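Clastaletti adds freestanding coat racks to its entryway range

MERKECK, 7th September. Furniture maker Clastaletti today announced that its freestanding coat racks will be sold through all 46 Guzmán home stores, starting this week. The racks were sold only through the company's own workshop store until now.

The range is called Pulano. It is meant for front halls, offices, waiting rooms and shared workspaces where people need somewhere to put a coat, a cap or a bag and where drilling into the wall is not allowed or not wanted. Each rack is a single upright pole with pegs, and it can be set down in a corner or in the middle of a floor.

Clastaletti began work on the range after hearing from renters and small offices that most wall hooks were of no use to them. Many leases do not allow screws in the walls. Other customers had walls of glass or thin partition, or had no free wall near the door. A first batch of 30 racks went out to homes and workplaces in March, and the people who used them were asked to write down what they hung up and what bothered them.
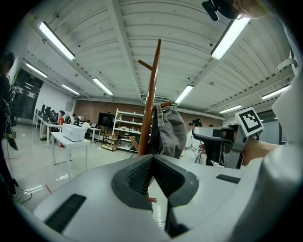 A gray cap on one of the pegs of a reddish-brown wooden coat rack.

The notes that came back were mostly about small items. Heavy winter coats had been expected and were mentioned often, but caps, scarves, umbrellas, tote bags and single gloves came up just as much. Several households said that hats were the first thing to end up on the floor when a rack was full. Others asked for pegs at more than one height so that children could reach them. The company has kept pegs at different levels for this reason, and has made no change to their basic shape.

Socks were a surprise in the replies. A number of people in small apartments said they used the rack overnight for laundry that would not fit on the drying stand. Clastaletti does not sell the rack as a clothes dryer and advises against hanging wet laundry on any wooden furniture, as water can mark the finish over time. 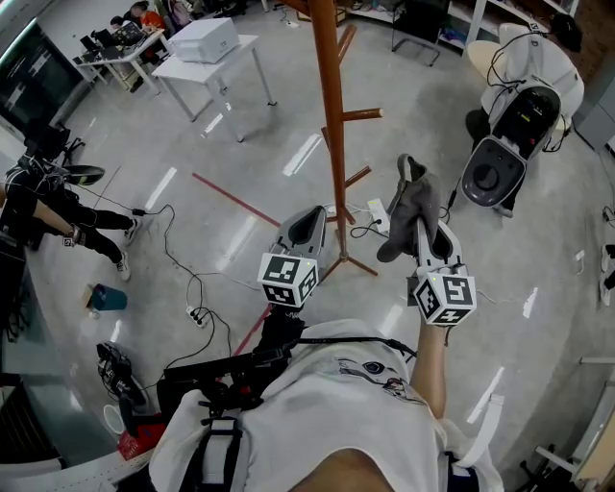

Placement matters more than most buyers expect. A rack that stands in the open should have clear floor on all sides, and power strips and cords are best kept away from the base so that no one trips when reaching for a coat. The company recommends a hard, level floor. On thick carpet the rack may lean slightly and should be moved closer to a wall. Heavy bags should go on the lower pegs, with the load shared between both sides of the pole.

Care is simple. Dust the pole and pegs with a dry cloth. For marks, use a cloth dampened with plain water and wipe dry right away. Do not use scouring powder, wax sprays or furniture oil on lacquered wood. Pegs should be checked by hand twice a year and tightened if they turn.

The Guzmán stores will each have one rack on the floor for customers to try. The first delivery is 2,000 racks, split among the stores by size. Stores that sell out will take orders at the counter, and those orders will be filled from the Merkeck workshop.

The rack retails for $94. It comes in one box with printed instructions. Spare pegs can be ordered separately, either in the stores or from Clastaletti directly. Customers who bought a rack at the workshop store can order the same spare pegs.

About Clastaletti
Clastaletti designs and makes furniture for entryways, including benches, shoe shelves and coat racks. The company is based in Merkeck, where it runs a workshop and a store.

Press contact
Clastaletti Press Office, Merkeck
Product photos and a price list are available on request.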